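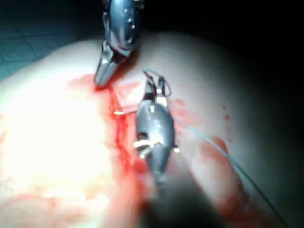
The Stendano 8 is a clip-on task light sold to people who do close work at a bench: model builders, watch repairers, suture students, fly tiers. I bought mine in July to replace a McIntyre ring lamp whose switch had failed. The main problem with any single light close to a pale, smooth surface is glare. A synthetic tissue pad with a red incision down it is a good test piece, and under hard light one side can wash out to nearly white, fine texture gone, while the other side drops to dim gray. Matte card and raw wood are far more forgiving.

The lamp has 10 brightness steps and 2 color settings, warm and cool. Steps one through three are too close together to tell apart. Step six on the cool setting is where I leave it. The diffuser is a frosted cap that snaps over the head. It softens shadow edges noticeably, at the cost of one or two steps of brightness, and it should be fitted for anything glossy. Without it, varnished parts throw a hard highlight that moves whenever you move your head.

The arm is the weak part. It holds position when extended straight up, but with the head pushed forward over the work it sags slowly. Tightening the lower joint with a hex key fixed most of this. The key is not supplied. The clamp opens wide enough for my bench top and has rubber faces that did not mark the finish.

Aaliyah Sawatzky, who shares the bench, prefers a second lamp on the opposite side at low power. I tried it for a Saturday and agree. Two lamps at step three gave flatter, more readable light than one at step seven.

Heat is low. The power cord is short and exits at the front of the base, which puts it in the way of the left hand. The Plomoncombe version sold by Wosham has the same head with a rear cord and costs more.

Recommended with the diffuser on. Buyers who need a long forward reach should look at a heavier arm.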